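I've been rewriting our house rules for simulated door tasks, and I'm enjoying it far more than a person should! The old ones were written for single-arm work. Two arms opening a double-doored cupboard in Wusby (our simulator) need something better, and Rhona Crichton at Simemdale has been nudging me to write it all down since October.

The rule I care about most is the handle rule. An attempt counts only if the gripper goes for the handle – no hooking a fingertip round the edge of a panel, however clever it looks. The second is that every attempt keeps its wrist views as well as the view from the head, and whoever signs it off looks at all of them.

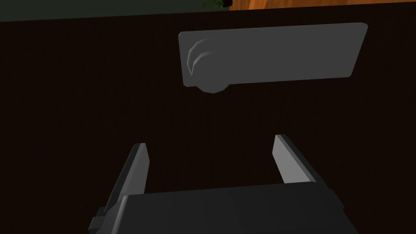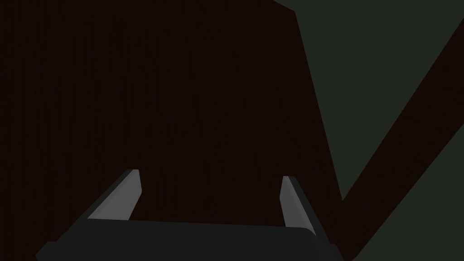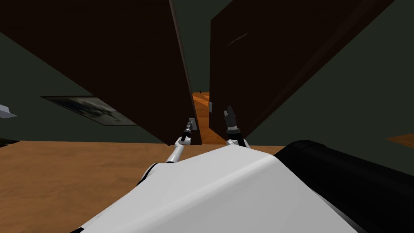 Both arms forward, a gripper by each handle.

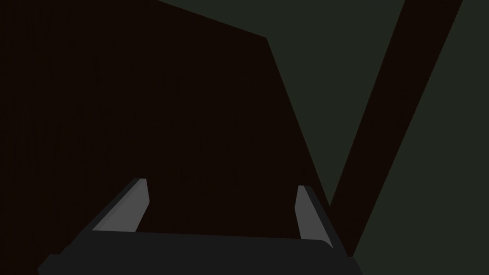
Page last changed: Jul 2, 2026

The wrist views are where I've had to be strictest with myself. With the fingers open and dark wood filling most of the view, it's very tempting to guess which door you're looking at. So the new wording says you label left or right from the recorded arm name, never by eye.

I tried the draft on a batch of 500 attempts, and 88 went back for a second look, mostly over labelling (mine included). Rhona wants 3 reviewers on anything disputed. I think 2 will do, provided they don't see each other's notes first, and we're still happily arguing about it.

Next up is a rule for when to stop an attempt. If one door sticks, should the other arm carry on? I say no – halt both and record it as a fail. The Le Roux checklist I started from has nothing on this, so if you've got a wording you like, please send it over!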